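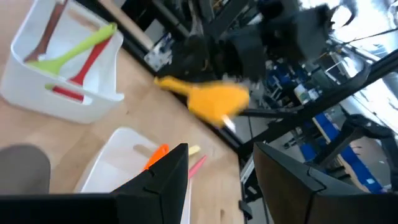

By Araceli Echevarría, equipment buyer, Droltcombe Kitchen Supply
Saturday, March 16, 2024
14 shares | 3 comments

Vuvance White Handled Bin, for spatulas and other long stuff

Back in stock. Sold singly or as a set of 4. Same bin we've carried since the spring catalog, new supplier label on the bottom, nothing else changed.

White plastic, rounded corners, open top, cut-out handle slot on the side. No lid. People keep asking about a lid. There isn't one and Vuvance says there won't be, at least not this year.

What it's for: utensils that won't lie flat in a drawer. Spatulas mostly. Ladles, tongs, the long whisk. Stand them up handle and all, let them lean, grab what you want. We use one for clean and one for back-to-the-sink at our own demo table and that's pretty much the whole system. Two bins on a wood table, spatulas going in and out all day.

Good with mixed sets. Wood handle, silicone, whatever you've got. Color helps a lot if several people cook in the same kitchen. Lime green is easy to find in a hurry. Red too. The yellow-orange one gets picked first every time here, no idea why, it isn't a better spatula.

Fit notes

Long handles will stick out over the rim. Fine on a counter. Not fine in a shallow cabinet, so measure the cabinet first, with the spatula in the bin, not just the bin.

Wide heads: put them in head up if you can. Two wide heads side by side okay, more than that and they start hooking on each other and you pull out three things when you wanted one.

Short tools (paring knives, measuring spoons, the little offset spatula) get lost at the bottom. Use somthing else for those. And please no loose knives in here at all, people reach in without looking.

Slot is meant for fingers, for pulling the bin toward you off a shelf. Gonzalo Cantero in our warehouse also hangs his off a hook by the slot. Empty, it's okay. We don't recommend it loaded.

Care

Hand wash, warm water, dish soap. Top rack has been fine for us but the maker only says hand wash so that's what I have to tell you. Tomato sauce stains white plastic, as it does. Baking soda paste, leave it overnight, most of it comes off. Dry it upside down. Water sits in the corners otherwise and wooden handles hate that.

If you keep wood-handled spatulas in it, wipe the handles with oil now and then and don't put them away damp. Same advice as for any container.

On a wood tabletop it slides a bit. Stick-on felt or rubber dots from the hardware drawer fix it. We don't include them. We should, I've asked.

Spatulas are not included!! One return a week over this. Bins only. The silicone spatulas are on the Bravo page, wood-handled ones under Turners.

Ordering

Singles ship next business day. Sets of 4 ship in one box, nested, with paper between them. If yours arrive stuck together run warm water down the outside of the lower one and twist, don't pry with a knife.

Schools and shared kitchens: case price starts at 6 sets. We have 35 cases on the floor right now and another delivery booked for April. Baltasar Montoya handles case orders, ask for him by name on the phone, faster than the form. Anything over 2,000 single bins is a special order and goes through the maker direct, he'll set that up for you.

Returns accepted unwashed and unused. If it comes cracked send one photo of the bin and one of the box and we replace it, no need to mail the broken one back.

Also asked

Stackable? Nests when empty. Doesn't stack full, the utensils are in the way obviously.

Other colors? White only for now. Clirier makes a gray one, similar idea, taller, we tried it and it tipped over with heavy ladles so we dropped it.

Can it go in the freezer? Havent tested. Don't.

Labels? Masking tape and a marker. The printed ones peel on the rounded corners, put them on the flat part.

3 comments

Elaine Mendonça: Bought the set for our church kitchen. Spatulas finally out of the drawer that jams. Would like a smaller size for spoons.

Benito Barrios: do the dots leave marks on oak

Araceli Echevarría: The rubber ones did on mine, the felt didn't. Smaller size, I'll pass it on.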